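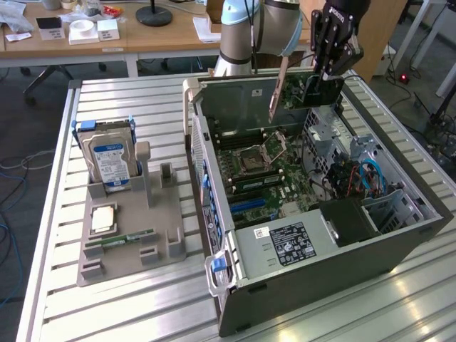
Comment received on the previous entry, unsigned: the card should not be going in before the power lead is dressed against the wall, and the approach height in the notebook does not match the one in the program. Could the log say which is right?

The program is right. The approach height for the expansion card is 74 mm above the board, and the figure in the previous entry was copied from the May layout, when the case sat on a spacer. The notebook has been corrected in pencil. The remark on the power lead is accepted and is dealt with under Cables.

Zunlow Shared Workshop
Bench notebook, entry 19
2021-09-12

Purpose of session

To continue the tower assembly trials on the slatted bench, with the case on its side and the side panel off. The parts under trial were the expansion card, the memory and the hard drive. The processor was to be attempted only if time allowed.

Parts fixture

The printed fixture remains to the left of the case. The drive stands upright in the rear holder with its blue rails fitted, the processor lies in the square recess, and the memory stick lies in the channel in front of that. Members have asked whether the tall post may be cut down. It should be left as it is until the drive pick has been retaught, as the present path was taught to clear it.

The channel for the memory stick is slightly tight at one end. The stick came up crooked on the first pick and was set down again by hand. The channel was eased with a file and the next pick was level. The drawing has not been changed yet. Whoever prints the next fixture is asked to open the channel first and to note the new width in this book.

Expansion card

The card was gripped by the board, with the metal bracket on the outer side. All moves over the case were run at 20 per cent speed. The first descent was stopped by the operator when the bracket appeared likely to touch the slot frame. The wrist was turned back a little, the approach point was saved again, and the second descent was allowed to continue to the slot.

The card did not seat fully under the arm alone. The bracket reached the frame while the far end of the card was still high, and it was pressed home by hand with the arm withdrawn. This is recorded as a partial result. The Plesik finger pads hold the card well enough but allow it to rock when the load comes on one end. A longer pad has been drawn and will be printed in the same material.

The blue latches in the rear bay must be open before the program is started. There is no check for this in the program at present. A line has been added to the start sheet. 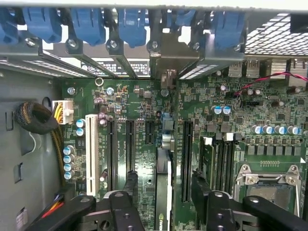

Fig. 2. Case interior from above, grippers at the lower edge, graphics card installed.

Clearance around the card

With the graphics card in place, there is less room for the fingers on the memory side than the bench drawing suggests. The drawing shows the bare board only. The black finger stands close to the slots, and any sideways move at that depth should be made only after lifting. The lift has been written into the program as a separate step, so that it can be found and edited without disturbing the rest.

Memory

The old force limit was kept. One stick was placed and pressed in from above, and both ends latched. The trial was repeated with the same result, and the stick was then returned to the fixture.

Cables

Following the comment at the head of this entry, the loose leads were moved clear of the approach path before the later runs. The thin red and black wire across the upper part of the board is easily caught, and it should be looked at before every run. Ties may be used. Tape is not to be put on the board.

Hard drive and processor

The drive was picked and returned but not placed in the cage. The processor was not attempted.

Program and records

The working program is saved on the bench computer as Otham 585. Earlier versions have been kept in the same folder and should not be overwritten. The Amarasinghe copy of the cage drawing is in the folder with them.

Outstanding

Print longer finger pads.
Widen the memory channel on the fixture drawing.
Add the graphics card to the bench drawing.
Reteach the drive pick, then review the tall post.
Place the drive in the cage, at the same reduced speed.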